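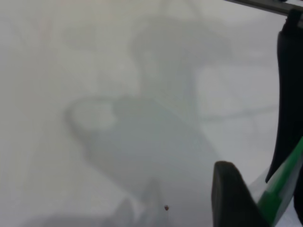 5. Recording demonstrations for the zipper pouch task

If you came here straight from section 4, good, your wrist camera and your fixed camera are both streaming and you've got a Prornau session open. If you skipped section 4, please go back, because a set recorded with the two clocks out of step can't be fixed later (I tried for most of June).

The task is opening and closing a zipper pouch. Effie Rutherford and I picked it for the Crichton study because clear plastic is miserable for a policy to learn - it shines, it wrinkles, and it takes on the color of whatever is under it. We recorded 500 demonstrations for the main set, and everything below is how we did it.

5.1 Setting the start position

1. Clear the table of everything except the pouch.

2. Lay the pouch flat near the middle of the table, with the wide side running left to right and the zipper toward the wall. A small angle is fine. I like a small angle! If every pouch sits perfectly square, the policy learns "square" and falls over the first time you nudge it.

3. Leave the paper inside. An empty pouch slides around far too much when the fingers touch down.

4. Close the zipper all the way and look at which end the slider is on. We always start with it at the left end, seen from the fixed camera.
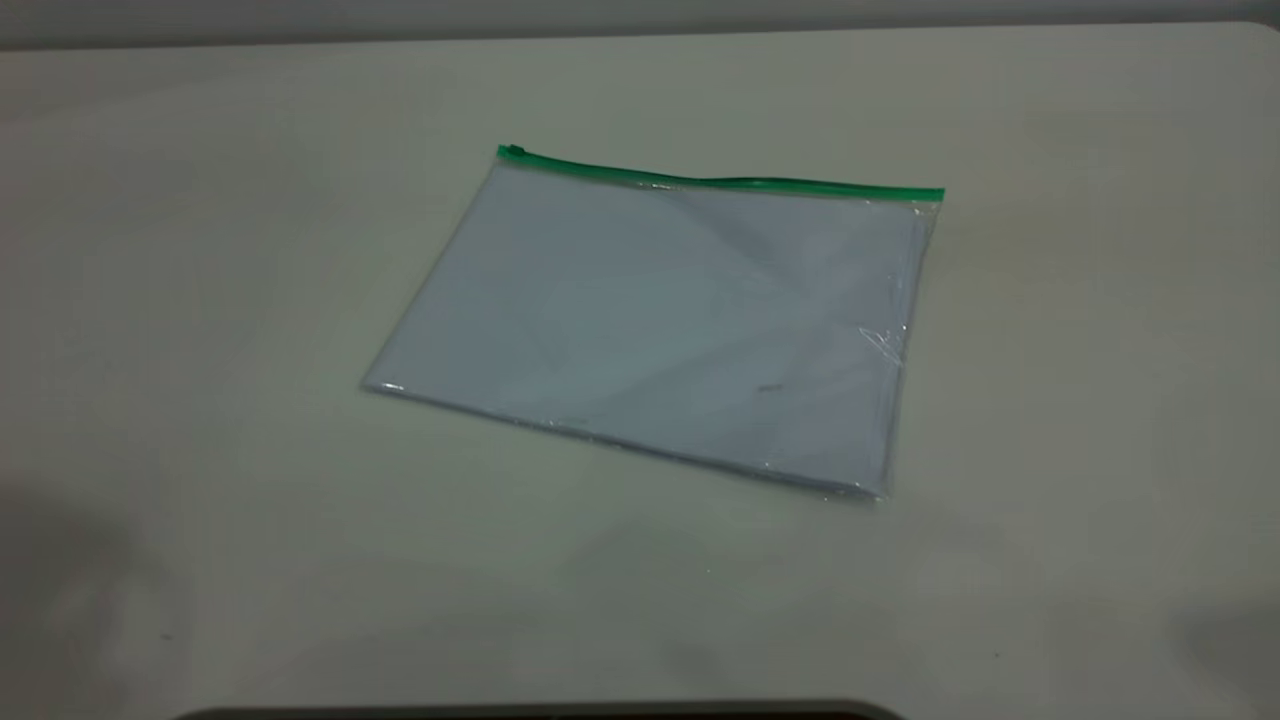
5. Open the Start tab and press Save Reference. Prornau keeps this view and lays it over the live one as a ghost, so you can put the pouch back in nearly the same place between takes.

6. Type the start label. We use the slider side plus a number from 1 to 9 for the table zone, so "L5" is slider left, center zone.

Note: Don't smooth the plastic down between takes. Wrinkles move the highlights, and you want plenty of different highlights in your data. My first set had beautifully flat pouches and the policy I trained on it was useless on any other kind.

5.2 Recording a take

1. Move the arm to Home and wait for the Ready light.

2. Press Record, then count to two before you move. The trimming script looks for that still stretch.

3. Bring the gripper down slowly. Up close the wrist view can be mostly white table and soft shadow, so keep one eye on the fixed view until the zipper is where you want it.

4. Do the task at an easy, steady speed. If you fumble the slider, just try again in the same take and keep going. Recoveries are worth having.

5. Go back to Home and press Stop.

Caution: Keep your free hand off the table while the arm is live. The soft stop is slower than you think.

Caution: Never pull on a stuck slider. Press Stop, open the fingers, and free it by hand once the arm is parked.

5.3 Checking what you've got

Play back one take in every 7, both views side by side. Throw a take out if the streams drift apart or if your hand wanders into view. Don't throw it out for being ugly.

If the wrist view looks washed out, lock the exposure with the camera pointed at bare table, then drop it one notch. Error 601 means the wrist stream lost frames. Reseat the cable at the arm end, restart the session, and redo that take.

Fraser Chisholm keeps the label list for both the Diton and Pratusley benches, so send him any new label before you use it. Once your set passes the check, go on to section 6 for trimming and export.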